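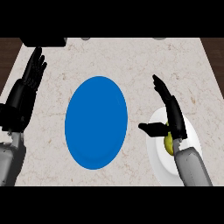
*Mármol claro, vetas finas.*

Llevo toda la semana dándole vueltas a lo mismo y al final lo escribo, aunque sé que mi madre me va a decir que no me meta en política (hola, mamá).

El viernes volví a leer el informe sobre el Zustutgate. Ya sé, ya sé, a estas alturas quién se acuerda. Pero yo tenía diez años menos cuando empezó todo aquello, trabajaba en un periódico local y de verdad creía que iba a caer medio gobierno. ¡Qué ingenua! Son 398 páginas, más los anexos, y me las he leído en el sofá con una manta y demasiado café.

Para quien no lo siguiera: el ministerio le dio a Vurance el contrato para digitalizar el censo sin concurso público, y cuando se publicó la lista definitiva faltaban 3034 votantes en un solo distrito. Gillespie Niven, que entonces era viceministro, dijo que había sido un fallo informático. Luego dijo que no había dicho eso. Luego se fue de embajador – y ahí sigue, que yo sepa.

Lo que me sigue doliendo es lo poco que duró el enfado. La primera noche estuvimos en la plaza hasta las tantas, con velas, con niños, con un señor que repartía caldo en vasos de plástico. En mayo ya quedábamos ocho o nueve, siempre las mismas caras, y hablábamos más del tiempo que del censo.

Senga Moncrieff, la diputada que pidió la comisión, perdió su escaño por poquísimo en las siguientes elecciones. La entrevisté una vez, en una cafetería con la calefacción rota. Me dijo que lo peor no eran los insultos, que a eso te acostumbras, sino los compañeros que dejaban de coger el teléfono. He buscado la cinta y no aparece (tengo que ordenar esas cajas de una vez).

Y ahora leo que quieren volver a encargar el censo a una empresa privada, con prisas y con la gente encerrada en casa, pendiente de otras cosas. Igual sale bien, ojalá. Pero a mí me gustaría ver el contrato antes de que lo firmen, y no dentro de unos años en otro informe.

Si alguien guarda fotos de aquellas noches en la plaza, que me escriba, por favor. Las mías se quedaron en un móvil que ya no enciende.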